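Notebook, dye bench, Skerance
07/08/2021

Carrying on with the woad and weld samples for the Clurham order. Delwyn Costigan wants the final shades agreed before we wind any more yarn, so most of today went on swatches and on sorting out why the March batch came out duller than the card.

Water first. The March skeins were done on mains water at the old unit and these are on the tank. I ran the same weld bath in both, same weight of dried plant, same alum. The mains one is sharper and leans green when you hold it next to the window. Tank water gives the softer butter yellow that Delwyn picked. So the card was dyed on tank water and the March skeins weren't, and I should have written that down then. It goes on the label from now on.

Mordanting: 200 g of the Goodwin two-ply, scoured last night, alum in at blood heat and brought up slowly. Held it an hour and left it to cool in the pot. Serena Bellini took hers out hot and rinsed straight away to see if it made any odds. Hers is patchier at the ties, but she had also tied them tighter, so that tells us very little. Do it again with loose ties.

Weld bath kept under a simmer throughout. It browned last time when I let it boil, and the smell is worse too. Pinch of chalk in at the end. Skeins 1 to 4 went in together, 5 held back for a second dip in what is left.

Woad vat was sluggish this morning. Surface had a bit of bronze on it but the liquid underneath was too blue, so not reduced enough. Warmed it, left it covered until after lunch, and by then it had gone the yellow-green it should be. Three short dips, ten minutes airing between each. Saskia Grimshaw's note in the back of this book says short dips wear better than one long one, and her sample from the vat at Tredimbridge has kept its colour on a sunny sill better than mine has.

Greens are the tricky part of the order. Weld first and woad over the top gave an even mid green on three skeins out of four. Woad first and weld over it came out mottled. I quite like it but it isn't what they asked for.

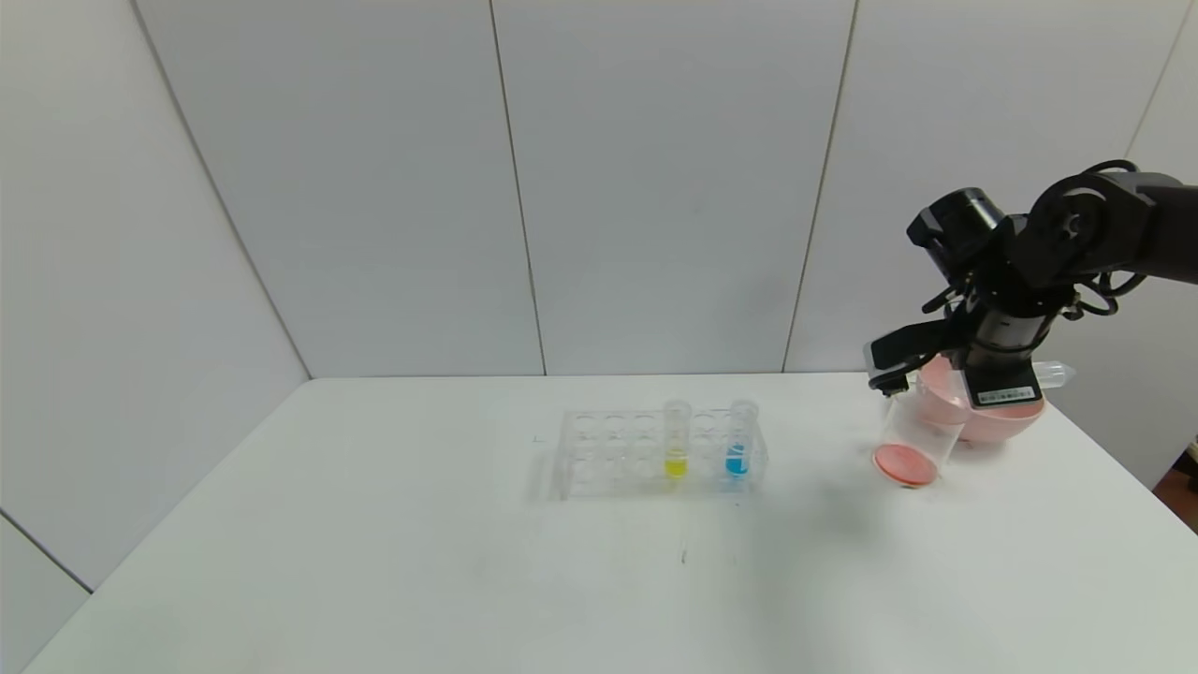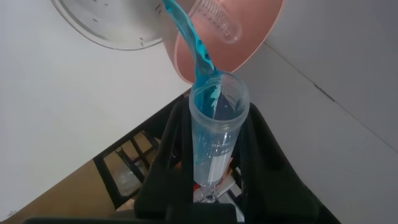

Yellow and blue in tubes in the clear rack, then blue going into a tube from the pink measuring cup.

Rub test on the dry greens: white cotton, 35 strokes each, light pressure. Faint blue on the cloth from skein 2, nothing I could see from the others. Skein 2 had the longest last dip and I think there is loose colour sitting on the outside. Washed it again with the plain soap and hung it up. Rub it again once it is properly dry.

Light strips are on the south sill with card over one half. Swap nothing on that sill please — Nahuel Sosa moved the tray to water the tomatoes and I lost track of which end was covered.

Huia Merrick rang about the tweed warp. She can take the yellows as soon as they are dry but needs the greens all from one dip lot, or the join will show in the cloth. That means a bigger pot. The enamel one is chipped to the iron near the handle and I don't trust it with weld, so either we borrow the steel one back from Tredimbridge or I split her order and she alternates skeins. She would put up with alternating. I'd still sooner have the pot.

To do
Order more alum, down to the last bag.
Relabel the March skeins as mains water.
Feed the vat, a little bran and no more madder.
Skein 5 second dip.
Ask Delwyn if the mottled green is any use to her for the cushion backs.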